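List Archive > Cells and Grippers > Maintenance > Thread view

Prev Next Index Reply Log in

Re: Finger pads glazing on the wallet cell, and where to set closing force

From: Unnur Oddsson
To: the maintenance list

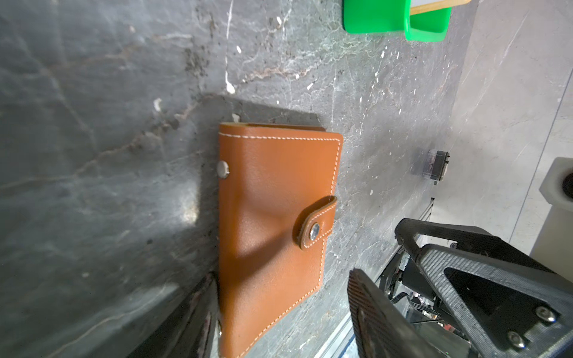 Godfrey, your numbers helped, but I think two separate faults are being treated as one. I'll take the pads first, then the force setting, then the mount.

Godfrey Mwakyusa wrote:

> We run a Larnthorpe arm with the Silik two-finger gripper at the
> Simiyu bench. The job is small leather goods: pick, turn, set down.
> After 900 cycles the left finger starts to slip on anything with
> a smooth face. Wallets are the worst. Card holders are fine.
> I raised the closing force to 80 percent and the slip went away
> for a shift, then came back. Now I also get marks on the leather.
> Pads look clean to the eye. I have swapped left for right and the
> slip moved with the pad. Wrist camera was re-zeroed after the swap.
> Is there a service interval for the pads, and should I go higher
> on force?

Do not go higher on force. Your swap test already answers the first question: the slip followed the pad, so the finger linkage and the drive are not the cause. You have a pad surface problem.

Pads

The ribbed face holds by its edges. Leather finish, wax and hand oil transfer to the ribs and fill the valleys. Once that film is pressed in, the face looks clean under shop light and is still slick. Higher force packs the film harder, so you get one good shift and then the same slip again. The marks on the leather are the ribs printing through.

What we do at Tamley:

1. Stop the cell, lock out, open the fingers to full travel.
2. Take the pads off. Don't clean them in place. Solvent runs down behind the finger and into the linkage, and you will be replacing the bushings next.
3. Brush along the ribs with a stiff nylon brush and alcohol. Brushing across the ribs rounds the edges.
4. Blot, don't wipe. Leave to dry 2 hours.
5. Look at the ribs from the side with a hand lens. If the edges are round, discard the pad. Cleaning will not bring it back.
6. Refit as a pair, even if only one is bad. A new pad against an old one pulls the work off center when the fingers close.

We clean every shift and replace at 1,000 cycles on finished leather. On raw or suede stock they last much longer and I have no firm interval. I would not try to stretch it on wallets.

Closing force

Put it back where it was before you started and work upward from there with clean pads. Use the lowest setting that holds the heaviest item through the fastest turn in your program, then add one step. Write the value on the cell card. We lost most of a November to somebody's undocumented change to this one parameter.

The wallet is a bad part to tune on, for reasons of shape. The ones we handle have a closure strap with a snap, and rivets on the spine. If one finger lands on the snap and the other on plain leather, contact is a point on one side and a patch on the other, and the part rotates. It looks the same as slip in the log. Teach the approach so both pads close on plain leather, clear of the snap and the rivets. The cover also sags between the strap and the spine, so a pad that closes there meets leather that gives way before it meets anything solid. Force feedback will report contact early. Add a short dwell after first contact, then read again.

Card holders have no snap and no sag. That fits with your not seeing the fault on them.

Mount and camera

Check the screws in the finger frame. On ours they back out slowly under side load and the frame then leans a little with every close. The lean is too small to see and large enough to shift the contact patch to the lower edge of the pad. Remove one screw at a time, clean the threads, apply medium threadlocker, torque to the value on the drawing for your revision. Don't borrow ours, as the frames changed between revisions.

You say the wrist camera was re-zeroed after the swap. Re-zero it again after the screws. If your bench top is polished stone or anything else with a sheen, also look at what the exposure does when the wrist comes down. We work over a dark marble surface and the reflections beside the part move as the arm moves. The edge finder took a bright patch for the edge of a pale part more than once. Shadows gave us less trouble than reflections. Fixing the exposure and turning the lamp through a quarter turn cured it. A matte sheet under the work would do the same job if your process allows it. Ours does not.

Check cable slack at the wrist while you are in there. With the fingers fully closed and the wrist at its limit there should still be free movement in the loop behind the linkage.

Suggested order, so that you change one thing at a time: new pads, old force value, screws, camera zero, re-teach the grasp, then a run of 900 with the log on. Send the log if it still slips and I will compare it against ours.

Unnur

Comments (4)

Faith Massawe
Agree on replacing as a pair. What grade of brush? Our nylon ones shed into the ribs and I end up picking bristles out with tweezers.

Unnur Oddsson
Faith: the short trimmed kind sold for cleaning files. The long ones shed.

Godfrey Mabula
Different Godfrey, same gripper. The dwell after first contact fixed our false contacts on padded pouches. We had to lengthen it when the room was cold. Did not touch force at all.

Custódio Paiva
On the screws: check that someone has not fitted longer ones at the last service. We found one bottoming out in the hole. It took full torque and the frame was still loose.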